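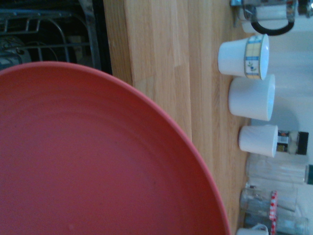 Is one day enough for the old town at Guvo? It's enough for the walls and the salt museum, but the monastery up the hill needs a second morning.

2020-03-03

Bus from Jundevby at 7:15, left at 7:40. I had the window on the left side, which I'd been told was the good side, and it was, once the fog lifted past the second toll booth. Fasil Habte slept the whole way with his bag on his knees. Ticket was 34 each, one way. They don't sell round trips on this line anymore, so we have to line up again to go back.

We left the bags at the guesthouse and walked to the north gate. Estrella Meléndez was the guide. Her group was only the two of us and a retired couple who wanted to talk about parking. She started with the date over the gate, 1222, and then told us the stone it's cut into was put there much later, after the first gate fell down in a flood. I'd read the other version in the guidebook and had it underlined. I'll have to fix my notes.

The wall walk runs 980 meters and you can do all of it except the stretch over the tannery, where the steps are being redone. They hope to open it by September. You come down a ramp, go along the street past a tire shop, and climb back up at the next tower. My knee was all right going up and bad coming down. From the east side you see the river, the salt pans, and the road to Fatero going off very straight.

Lunch was bean soup and flatbread. Fasil had fish and said it was fine.

The salt museum took most of the afternoon. It has nearly 4000 pieces in storage and shows a small part of them. I liked the tax weights and the letters from the toll keeper complaining about his roof. The labels upstairs are in English, but downstairs they aren't, so Fasil read me the ones he could be bothered with. They closed a half hour earlier than the sign said and we missed the last room, the one with the boats. The woman at the desk stamped our tickets again so we can come back tomorrow without paying.

Wrote a card to Cheng-en Wu and one to Mebrat Seyoum. The post office was shut, so they're still in my coat.

Bereket Beyene called at six. He wants us to skip Fatero and go straight to Sales, where he has a cousin with a car and the ruins are less crowded. Fasil is for it. I'd like to see the Fatero bridge, and it seems silly to come this far and go around it. We left it open. The Sales bus goes only in the afternoon, so we'd have time for the monastery either way.

Supper was bread and cheese in the room. It's colder here than in Jundevby and the extra blanket is on top of the wardrobe where I can't reach it. Asked Fasil to get it down.

Monastery opens at nine. Bring change for the candle box, and the good socks.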